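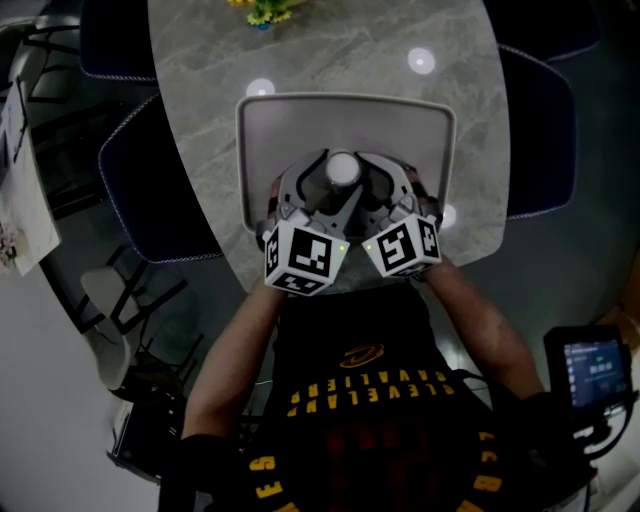
We've been getting so many lovely messages since Susus announced the reunion shows that we can't answer them all one by one, so we've gathered the questions that come up most. Please have a read before you write in!

## Is the full original lineup really playing?

Yes, all of them, and that includes Piyumi Herath on drums, who hasn't toured with the band since the second album. She'll play the whole set every night, and she has been rehearsing with the others since March.

## How many shows are there?

There are 24 dates, starting in Drornov and finishing with 2 nights at the Liyanage Theater. We'd love to add more — believe me, we've asked — but the band wants to be home for the holidays.

## The Plevholm show sold out before I got through. Is there any hope?

A little! The room holds 1,144 people, and we held back 93 tickets until the stage plan was settled. Those go on sale September 20, 2021, at noon local time, through the theater's own box office and nowhere else. Please don't pay a stranger three times the price in the meantime.

## I bought tickets to the postponed tour. Are they still good?

They are, as long as you didn't ask for a refund. Bring the original ticket or the email that came with it. If your city has dropped off the schedule (we're so sorry, Drornov matinee folks), your money goes back to the card you paid with.

## What will they play?

The first album from start to finish, then a short break, then whatever they feel like. The setlist changes from night to night, so I can't promise your favorite.

## Can I bring my kids?

Of course, if the venue allows it. Age rules differ from place to place, so check with the box office, and do pack ear protection for the little ones — it gets loud up front.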